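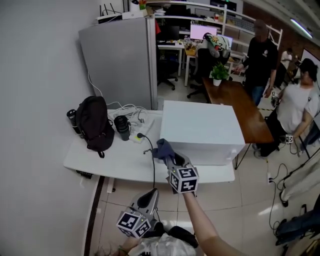
A desk surface should be cleared before it is wiped, Juniper Ambrose maintains, and the power strip is the last thing to come off it. She has written the desk and storage procedure for the shared office at Pirbridge, now in its second version, and she answered questions on it over one long morning and a short follow-up call.

The procedure covers three kinds of surface: the white desks, the wooden tables and the tops of the cabinets. Each is handled differently. "The white desks show everything," Ambrose said. "Dust, cable marks, rubber from the feet of equipment. The wooden tables hide dust and show water. So the cloth for the white desks can be damp, and the cloth for the wood is dry. If you have one cloth in your hand and both surfaces in front of you, do the wood first."

That order matters where a desk and a table stand close to each other, an arrangement the Pirbridge room uses to get longer work surfaces. The gap collects grit. Ambrose asks people to work away from it on both sides, then to go along the joint once with a folded edge.

Cloths are dark blue for general surfaces. An earlier version of the procedure used white ones, which looked dirty after a single pass and were thrown out too soon. "You could argue that dark cloth hides the dirt," she said. "It does. We wash them on a schedule, so I don't need the cloth to tell me." Lenses are excluded entirely. They have their own cleaning kit, kept in a drawer, and a surface cloth is not to touch glass under any circumstances.

Lenses take up a good part of the document. The first version said only that they should be put away after use. In practice they were left on the desk, often at the back, where they were reached over and sometimes knocked. Version 2 names a position for a lens that is coming back into use the same day: standing on end, capped, a hand's width from any edge. A lens lying on its side is treated as a fault and corrected by whoever sees it.

"Lying down, it rolls. That is the whole argument," Ambrose said. "I had a longer paragraph there and I took it out."

Bags are the other recurring item. The rule in version 2 is that a backpack may be on a desk while it is being packed or unpacked and at no other time. Asked how well this is followed, she said that compliance was fair in the mornings and poor after lunch. Straps are a bigger concern to her than the bags. A hanging strap catches on chair arms, and the office chairs in the room have wide ones. Hooks were fitted in December, all on one wall, and she now thinks they should have been split between two.

On cables, the procedure runs to 19 lines, the longest section. Power strips had been on the floor until a spill. They were moved up to the desks, where they were easier to reach and much more visible. "Visible is good for safety and bad for tidiness," she said. "With a strip on the floor, the tangle is under the desk and you live with it. With a strip on the desk, the tangle is next to your elbow."

White leads tangled around a white strip are the hardest case, in her view, since there is no color difference to follow by eye. Her method is to trace one lead at a time from the device back to the strip, tag it at both ends, and only then unplug it. The tags are Mosoti wraps, a plain hook-and-loop type with a writing panel. She bought 1,000 of them in one order, a quantity she now calls excessive. Black leads get a white tag and white leads get a black one. Any lead that runs over the front of a desk toward the floor is rerouted to the back unless it is in use at that moment.

Large lidded boxes are permitted on desks, with limits. They have to be set square to the desk edge, and nothing may be stored on the lid. Ambrose prefers them on the floor or on shelving, but the Clandell shelves along the workstation side were too shallow for the biggest size. "I measured the shelf and I measured the box. I did not measure the box with the lid on," she said. The lid adds a lip on each side. Replacement shelves are in the budget request.

The inventory behind all this was kept in Podix, which the office uses for stock lists. It had 231 entries when she finished it, and she regards that as too many to be useful. Small things such as adapters are now entered by container. Plants and cushions are not entered at all, and the procedure has one line on them: they belong to whoever waters or sits on them.

Cabinet tops have the shortest section. Network equipment may stay there, with its antennas clear of the wall, and small containers are allowed if they are labeled. Paper is not. Dusting is done with a dry cloth, from the back toward the front, with the router lifted – never slid, because the feet leave marks on gray paint.

She was asked what she would change in a third version. The hooks, she said, and the wording on wooden tables, which currently says "dry cloth" in one place and "lightly damp cloth" in another. She had found the mismatch the week before. Until it is corrected, people at Pirbridge have been told to go by the first.

The current version is dated 4 Sep 2022. Copies are kept inside the cabinet door and in the shared folder.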